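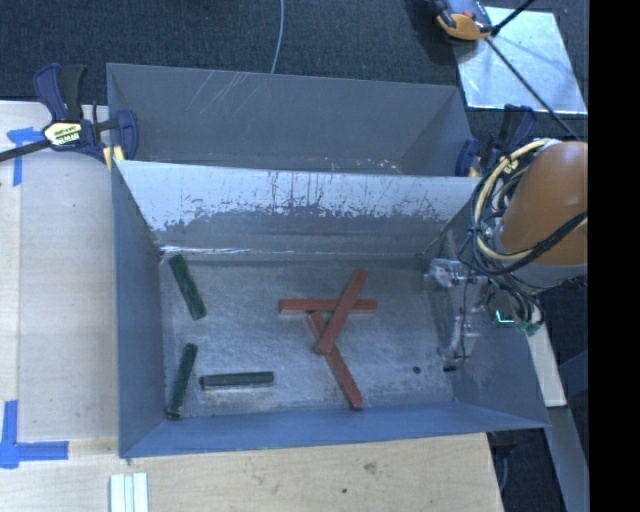 Green and red blocks in a divided metal bin

Ferska Learning Support
Ticket: Members of study group cannot open practice papers after group was moved
Opened: 1/13/24
Opened by: Clémence Pruvost, group organiser, Tamidcombe Bank Exam Study Group
Handled by: Tuncay Ateş, first line; Miyuki Shimada, platform team
Priority: Normal, raised to High
Status: Closed

Original message from Clémence Pruvost

Hello. We run a study group for people sitting the bank clerk and junior officer exams. We used to be on the old Ferska chat rooms and moved to Skosen groups when you said the chat rooms were closing. The move itself went through and everybody's name came across. There are 347 members in the new group.

The trouble is with the Olatunji practice papers. When a member taps a paper in the group, they get a page saying "This paper has not been shared with you". I can open every paper without trouble and so can Régis Chauvin, who is the other organiser. Ordinary members can't. A few say that they can open the reasoning papers but none of the arithmetic ones. I have asked people to log out and in again and it made no difference.

We have a timed mock coming up and I need the papers to open for everyone before then. Please don't tell me to invite them all again by hand.

Reply from Tuncay Ateş

Hello Clémence, thank you for the clear report. I can see your group and the papers attached to it. Could you send me the following?

The exact name of one arithmetic paper that fails and one reasoning paper that opens.
The email address of a member who is happy for us to look at their account.
Whether the member is using the phone app or a browser.

There is no need to invite anyone again. Please leave the group as it is for now and don't remove or re-attach any papers, as that clears the sharing history and we would like to read it first.

Reply from Clémence Pruvost

The one that fails is "Arithmetic Speed Set, Simplification". The one that opens is "Reasoning, Seating and Order". Alaric Nakamura has said you can look at his account and I have sent his address through the private form. He has tried the phone app and the browser on his laptop and gets the same page on both.

He also says the failing papers show a small padlock beside the title and the others don't. I don't see a padlock on any of them.

Note from Tuncay Ateş (internal, later shared)

Checked Alaric's account. It is active, his email is confirmed and he is listed as a member of the new group. Opened the arithmetic paper using a test account with member rights and got the same message. Opened it with organiser rights and it loaded. So the fault is not with his account or his device.

Cleared the stored page data for the group. No change.

Compared the sharing settings on the two papers. The reasoning paper is shared with the Skosen group. The arithmetic paper is still shared with the old chat room, which is now closed. Organisers skip this check, and that explains why Clémence and Régis see nothing wrong. Passing to the platform team.

Reply from Miyuki Shimada

Hello Clémence, I have picked this up from Tuncay. When a group is moved, a job runs that goes through its papers and changes the sharing from the old chat room to the new group. On your group the job stopped part of the way through. The log has this against it:

share update halted: folder owner does not match group owner

Was the arithmetic folder set up by somebody other than you?

Reply from Régis Chauvin

Joining in as it was me. I made the arithmetic folder when I first came on as organiser. Clémence made the reasoning one and the English one. General awareness was mine as well, so I would expect that to be failing too. I don't think anyone has tried it yet.

Reply from Miyuki Shimada

Thank you, that matches. Of the four folders, the two owned by Clémence were updated and the two owned by you were not. I have confirmed with the test account that the general awareness papers fail in the same way.

There is a way round it that you can do yourselves. I would suggest trying it on the arithmetic folder first:

Régis opens the folder from My Papers (it must be opened from there; the menu inside the group doesn't have the option).
Choose Folder settings, then Owner.
Choose Clémence from the list and save.
Clémence accepts the change from her notices page.
Clémence then opens Group settings and presses Refresh sharing.

Scores and past attempts stay with the members who made them. Changing the owner does not touch them.

Reply from Régis Chauvin

I did my part and the owner box was greyed out at first. I had the folder open in another tab — closing that one fixed it. The request has gone to Clémence.

Reply from Clémence Pruvost

Accepted and pressed Refresh sharing. It said "Sharing is up to date" straight away, which I didn't trust, so I asked Alaric to try. He still had the padlock.

Reply from Miyuki Shimada

That message appears when the request is received, before the update has finished, and I agree that it is misleading. I have logged the wording as a separate fault. Your update is in the queue behind some other groups. Please ask Alaric to try again later and to pull down on the list to reload it first.

Reply from Alaric Nakamura

Padlock has gone from the arithmetic papers. I opened Simplification and got as far as the first question, then came out again so I didn't use up my attempt. Could you check that it hasn't counted as one?

Reply from Tuncay Ateş

Hello Alaric, I have checked and no attempt was recorded. An attempt is counted once you have submitted an answer or the timer has run out.

Reply from Clémence Pruvost

We have done the same with general awareness and members say they can open those now. One person still had the old message but she was on an old version of the app and updating it sorted that out.

A question for later. If Régis adds a new folder, will this happen again?

Reply from Miyuki Shimada

No. Folders made after the move are shared with the Skosen group from the start, whichever organiser makes them. The fault only affects folders that were carried over from a chat room and belonged to a second organiser. A change to the moving job is being tested, and until it is in place we are checking for mixed owners before any group is moved.

Régis can have his folders back if he wants them. Use the same steps the other way round. Refresh sharing will not be needed.

Reply from Régis Chauvin

Happy to leave them with Clémence. Fine to close from my side.

Closing note from Tuncay Ateş

Cause: sharing update stopped at folders not owned by the group owner.
Fix: folder owner changed, sharing refreshed by organiser.
Linked fault: "Sharing is up to date" shown before the update has finished. Still open with the platform team.
Ticket closed with the agreement of both organisers. Replying to this thread will reopen it.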